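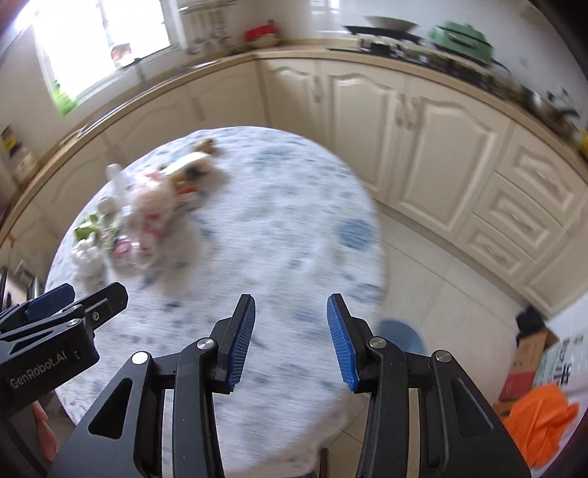 Lavenik-Table - fiche de données, version 2

Objet
Jeu de démonstrations pour la manipulation à deux pinces, limité au débarrassage d'une table de cuisine. La question posée est étroite : une politique apprise sur ces gestes peut-elle, sans reprise humaine, vider une table ronde couverte d'une nappe en tissu ?

Contenu
755 épisodes, 13 catégories d'objets : bouteilles, légumes, peluches, sachets alimentaires, sacs plastiques vides, etc. Collecte avec pinces tenues à la main, doigts parallèles, patins bleus striés. Les épisodes interrompus sont conservés et marqués « abandon ».

Découpage
Entraînement : 652 épisodes. Test : 103 épisodes, tirés par session et non par épisode.

Limites connues
Les objets rigides sont saisis de façon fiable par la politique de référence (Goseso). Les films souples restent le point faible : contour instable, transparence, reflets, plusieurs couches prises à la fois. Un sac noué offre une prise franche au niveau du nœud, un sachet à plat n'en offre presque aucune. La nappe est parfois pincée avec l'objet - ces cas portent l'étiquette « tissu ».
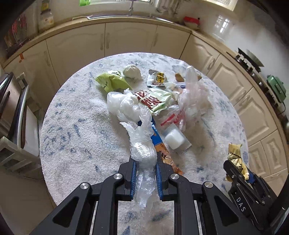 Natnael Jemal objecte que le taux de saisie mesure mal la corvée : une table n'est débarrassée que lorsque le tri est fait, et le tri suppose de savoir si un emballage est vide. Le champ « contenu » a été ajouté en septembre pour cette raison. Il n'est pas renseigné pour les sessions Wincombe.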